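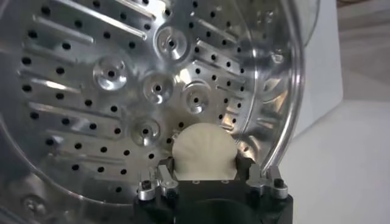
*Laundry cell: cream cloth in the gripper, inside the drum.*

Vurndale sells its Household Task Practice Guide as a binder plus a download, 52 rules for running arms near appliances. I've read all of it and I'm not sold.

The laundry chapter is the better one. It makes you write down how far the fingers may go past the rim and who can stop the arm. Fine. It then says to "use suitable force," with no number and no test method.

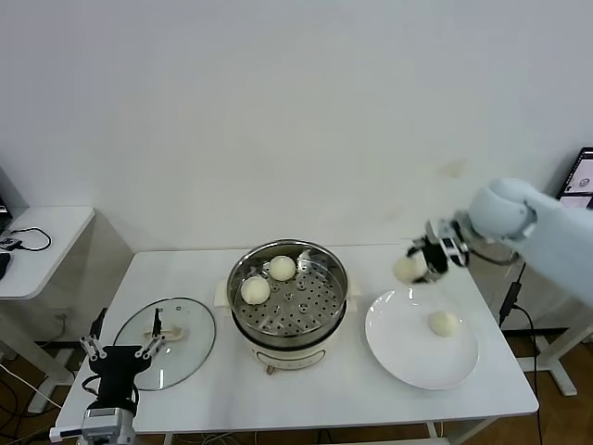

*Steamer station, one bun on the plate and another held above it.*

Food handling gets 3 pages. Lids go flat on the table before any reach into the basket, a rule I'd keep. Cables get a single line, "manage appropriately," which an auditor can read any way they like. I wanted a limit on loose cable near the legs of a table.
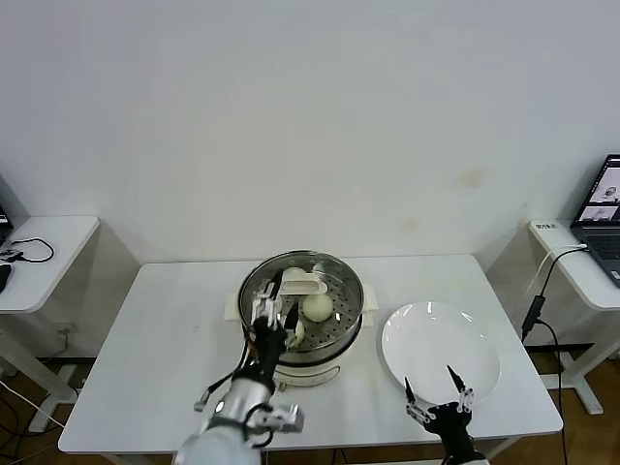 The Stilport checklist we used before was uglier and shorter, but each item had a pass or a fail. Vurndale's sign-off sheet mostly asks whether you "considered" something. Anyone can tick that. The guide also claims its intervals hold for up to 4,000 cycles and cites no source.
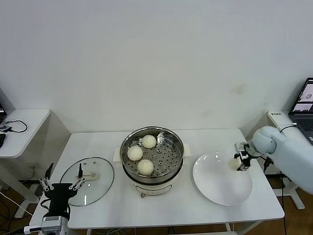
## Worth buying?

Only if you have nothing written down yet. Borrow the lid rule and the stop rule, and put your own numbers in the rest. 2 stars out of 5.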